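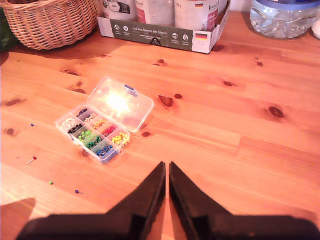 Pin sorting station, Drokley open day, December

Print this thread | E-mail this thread

Posted by Pui-shan Cheng, December

Members who attended the Drokley open day are invited to record their observations. The sorting demonstration ran for 14 minutes per group, and visitors were asked to remain behind the line until the operator had finished.
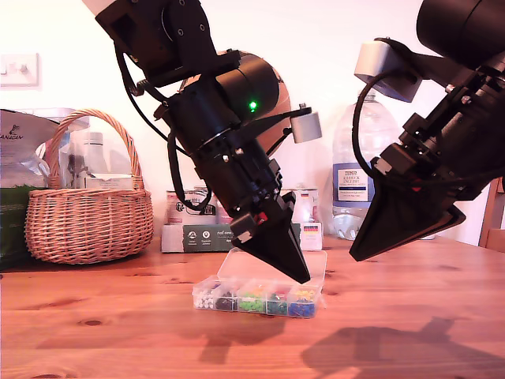
Joaquim Cunha wrote that the session was too short to judge the system, and that a written summary should have been issued at the door.

Reply from Yu-ting Tu:
I do not agree. The purpose of the visit was to introduce the work, and the staff answered every question put to them by the 12 members in my group. 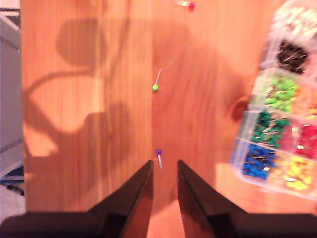
Reply from Chun-hung Lui:
My concern is the choice of task. Stovley asked us to report on handling of small parts, and a pin is a demanding case. With the purple one lying point toward the fingers, the approach angle matters a great deal, and I would have liked to hear more on that subject.

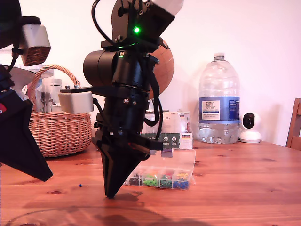 Reply from Pui-shan Cheng:
The remarks on timing will be forwarded to Drokley. I would also request a session on work with two arms. Each carries its own gripper, and our members asked how the pair is kept from colliding over one small organizer. Requests for the next visit should reach me by 19 January.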